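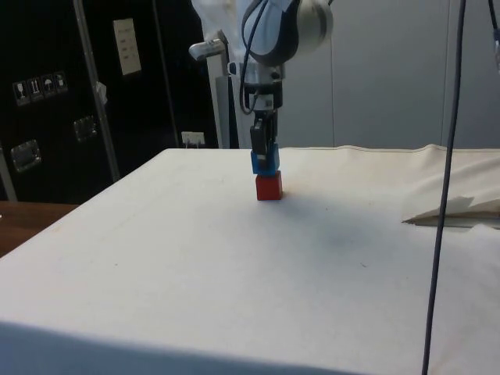 Home News What's On Sport Letters Contact

Block stackers to keep the back room at Stendier Hall

The Thursday stacking club at Stendier Hall has been told it can stay until at least May, ending a dispute over noise that had run a good deal longer than most of its towers.

Players at Quinlan Bridge Club, who meet next door, had complained about the sound of falling blocks. Ebere Nwachukwu, who runs the stacking sessions, replied in writing that the cloths on the tables were there for precisely this purpose, and that bridge players were hardly silent themselves.

Under the new arrangement the stackers will start 20 minutes later and leave anything over two blocks high until the bridge club's tea break. Beginners, who are set to work with a red block and a blue one, should barely notice.

The club owns almost 1000 blocks, most of them given by families whose children had moved on to louder things. It has also been granted £140 towards new tablecloths, the present ones having been ironed, by Ms Nwachukwu's own account, "in spirit".

Marjan Bagheri of the bridge club said she was content with the outcome and might look in herself one evening. She would be bringing her own chair.

Sessions begin at 7.20pm. Newcomers are welcome and should use the side door.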